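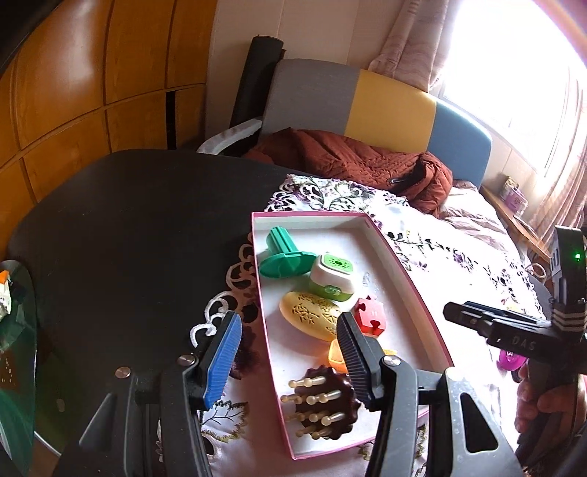
Duas garras manuais em uso durante a coleta de demonstrações, com uma caixa de pequenos objetos sobre a mesa. Foto: Brastum/Divulgação

Buscar no site Digite o termo Buscar

Brastum leva a coleta de dados para robôs a 67 casas

Última atualização: abril

A Brastum anuncia a conclusão da primeira etapa do projeto Celex, que reúne exemplos de manipulação de objetos feitos por pessoas, em casa, com garras de mão. Os registros vão alimentar um sistema de aprendizado para braços robóticos de uso doméstico. Participaram 67 residências, cada uma com seus móveis, suas toalhas e sua luz, e é essa variedade que deixa a equipe tão animada!

Em cada sessão, o participante segura as garras e faz tarefas simples: pegar uma peça pequena, passá-la de um lado para o outro, guardar tudo de volta em uma caixa. A câmera acompanha o movimento do ponto de vista da própria garra. São 300 demonstrações por residência, divididas em quatro blocos com pausas entre eles.

"Uma peça de quebra-cabeça e uma escova redonda pedem pegadas completamente diferentes, e a gente resolve isso com as mãos sem pensar", diz Ailbhe Ó Riain, coordenadora de coleta da Brastum. "Quando revejo as gravações, sempre encontro um jeito de segurar que eu não teria imaginado, e dá vontade de mostrar para todo mundo no laboratório."

Os objetos são escolhidos entre o que já existe na casa e um conjunto enviado pela equipe. A orientação é misturar formatos, cores e texturas, mudar a posição da caixa de uma demonstração para a outra e deixar o restante do cômodo como está. Toalhas bordadas são bem-vindas: a renda e as estampas dão ao sistema fundos muito mais ricos que o de uma bancada lisa.

A revisão das gravações está a cargo da Ketex, parceira do projeto. Tentativas em que o objeto escapa também são mantidas, com marcação própria, para que o sistema aprenda a reconhecer uma pegada ruim e a recomeçar.

"Recebemos material de cozinhas, quartos e salas, e nenhum dia de revisão se parece com o anterior", conta Isauro Arriaga, responsável pela anotação na Ketex. "Estou muito curioso para ver o primeiro modelo treinado com tudo isso."

A segunda etapa incluirá tecidos dobrados e recipientes com tampa de rosca. As inscrições de novas residências serão abertas na página do projeto.

Notícias relacionadas
Celex: como preparar a mesa para uma sessão
Ketex amplia equipe de anotação
Brastum e Courtois testam novas almofadas para garras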